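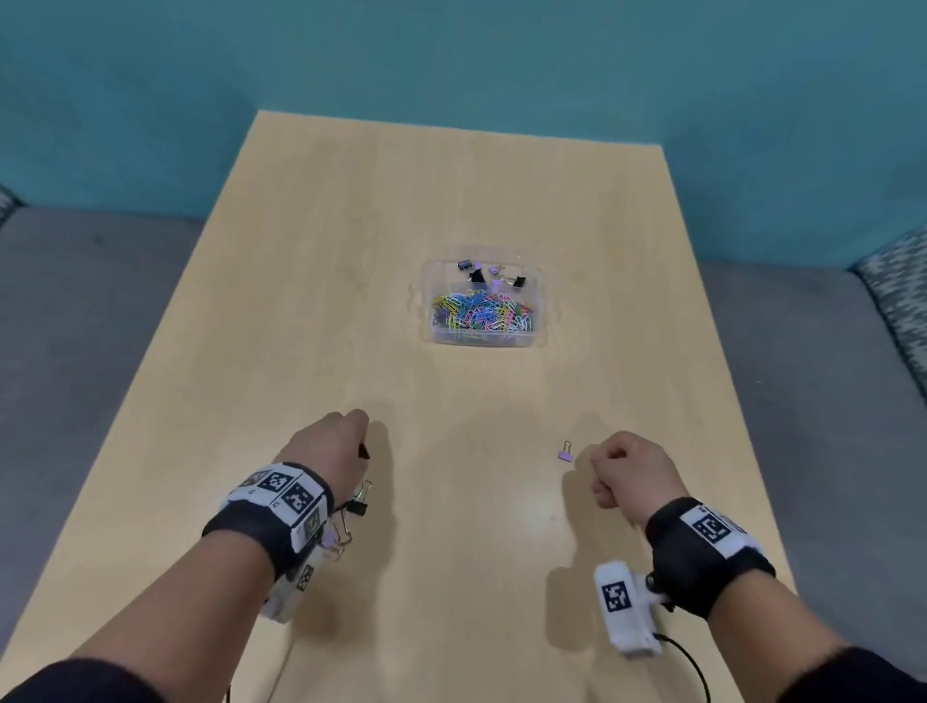 Demonstration gathering (robotics)

Demonstration gathering is the recording of people carrying out manual tasks so that a learning system can be trained to reproduce them. The recorded unit is called an episode. It normally holds video from one or more cameras, the position of each hand or wrist over time, and a short text label naming the task. The method is used mainly for tasks that are hard to program by hand, such as sorting small parts, folding cloth and opening packages.

The term covers two broad practices. In teleoperation, a person drives a robot and the robot's own joint readings are stored. In direct recording, a person does the task with bare hands and wears or carries the sensors. This article deals mostly with direct recording.

Background

Early collections of demonstrations were made on the robot itself. Each episode was slow to produce, and the number of robots set a hard limit on the number of people who could work at once. Direct recording moved the work away from the robot. A head-mounted camera and a pair of tracked wristbands can be set up at an ordinary table, and the same kit can be carried from room to room.

The cost is a gap between the body that gives the example and the body that must follow it. A human hand has more joints than most grippers, and can hold one object against the palm while picking up another. Episodes that depend on such grips are hard to transfer and are often marked for separate handling.

Equipment

A common wrist unit consists of a fabric band, a rigid housing and several square black-and-white markers, known as fiducial markers. The markers face in different directions so that at least one stays in view of the camera as the wrist turns. Software finds the corners of each square in the video and works out where the marker is in relation to the camera. Where a marker's printed size is known, a single view is enough for an estimate of both position and angle.

Some units are cabled and others store data on board. Cables remove the need to charge a battery between sessions but must be routed along the forearm, where they can catch on the edge of a table. Dark, close-fitting sleeves are often preferred because they give the markers a plain border and do not fall over the band.

The head camera sets the working area. Objects placed too near the body leave the picture when the wearer looks up, and objects placed too far away appear too small for fine contact to be judged.

Task design

Tasks are written as a short instruction and a set of starting conditions. Small office supplies are widely used. Binder clips are a typical choice: they have a stiff body, moving wire handles and a shape that rests in several stable positions, so the same instruction leads to different grasps. Handles can also be hooked through one another, which allows a hand to carry a linked bundle while it picks up or places a further clip.

Mixed containers make the task harder. Paper clips tangle, and a learner must separate the wanted object from a background of similar size. Clear plastic containers add a further problem, as the walls produce highlights and the rim may be difficult to locate in video.

Starting conditions are varied on purpose. The container may be moved, turned or filled differently, and loose items may be set at new points on the table. Without this variation a model tends to learn the position of an object in place of its appearance.

Two-handed tasks need labels for each hand. A hand that is still is recorded in the same way as one that is moving, and its position is kept. Removing it would leave the model with no example of waiting.

The Rimthorpe collection

The Rimthorpe collection is a set of tabletop episodes recorded in furnished rooms. It was planned by Nuwan Marikar, with labeling rules written by Guadalupe Escobedo. The first release, dated August 22, 2023, held 172 episodes across 5 tasks. Of these, 111 were passed without change. A further 31 were kept after their start and end points were corrected, and the remainder were withdrawn — most of them for loss of marker tracking.

Recording was done with a wrist unit named Boko. Episodes were trimmed and labeled in a program named Prado, which shows the video beside a graph of wrist speed. Escobedo's rules place the start of an episode at the first movement toward an object, and the end at the moment the last object is released. Pauses inside an episode are left in. A dropped object does not end an episode if the wearer picks it up again.

A revised set of rules was issued in September. It added a separate label for objects held in a hand but not in use, which the first version had treated as part of the grasp.

Quality checks

Checks fall into two groups. Automatic checks look for missing frames, sudden jumps in wrist position and clocks that do not agree between devices. Manual checks look at whether the label fits the action and whether the hands stay in view.

Jumps in wrist position usually come from a marker seen at a steep angle. The square then covers few pixels and two different angles may fit it almost equally well. Using several markers on one housing reduces the error, provided their positions relative to one another have been measured. A band that slips during a session does not upset this measurement, but it does change the offset between the housing and the hand — a fault that automatic checks do not always find.

Limits

Video and wrist position do not record force. Squeezing a binder clip open and merely resting the fingers on it can look alike from above. Finger contact is also hidden when the back of the hand faces the camera. Some projects add pressure sensors at the fingertips, but these can alter the way a person grips.

See also

Fiducial marker
Imitation learning
Rirnia (labeling format)
Teleoperation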